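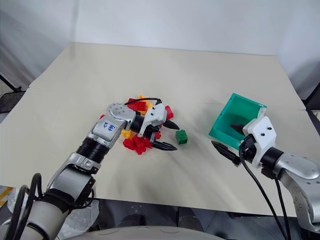
How to Record a Satisfaction of Mortgage

A paid-off loan stays on the title until the lender's release is recorded. The steps below use the Tudeo County form.

1. Get the payoff letter. It must show the loan number and a zero balance.

2. Find the recorded mortgage. Copy the book and page from its first sheet, for example Book 1351, Page 9. Older parcels may be indexed by plat name only.

3. Fill in the release. Enter the lender's name as it reads on the mortgage. If the loan was assigned, list each assignment in order:
Rodon Savings to Burnow Home Loans
Burnow Home Loans to Van den Broek Servicing

4. Have the lender's officer sign before a notary. Tudeo County also requires two witnesses, with names printed under the signatures.
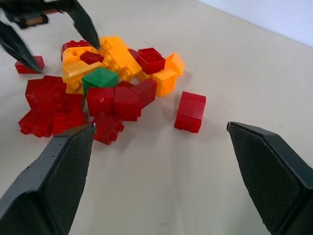

Toy bricks on a tabletop.

5. File the original with the recorder, Room 2. Enclose a stamped return envelope. Filings dropped in the night box on Sunday are stamped the next business day.

6. Check the index under both borrower and lender. If the book or page is wrong, file a corrected release and mark it "re-recorded" at the top.

Form notes by Rokeya Selvanayagam. Revised in August.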